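2nd October. Hand gripper, the Drirkholm unit

Came back from Ondinthorpe with a note taped to it reading "jaw sticky." No further particulars, as is the custom.

Stripped both fingers and cleaned the pivots. Left one had grit in it, right one had old grease the color of tea. Wiped down, relubed sparingly, bolts back in with fresh threadlocker. Cycled it 128 times by hand while on hold with Matora, who still don't have the replacement pads they promised in July.

So the old pads stay on. Edges are scuffed but the faces still grip. Log says they're good for 1,000 closes, a number I suspect was chosen for its roundness.

Opening width checked against the sheet: 46 mm on both tries. Leaving the stops alone.

Next, the strap and the wire stand, both of which it's supposed to be able to pick up.

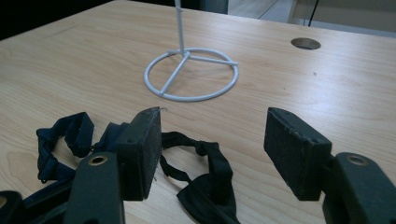
If the jaw drags again, look at the left pivot first, then the trigger spring, which I did not replace and may regret. Spare springs are in the Ó Conaill box, bottom drawer, 2 left. Whoever takes the next one, please write it down.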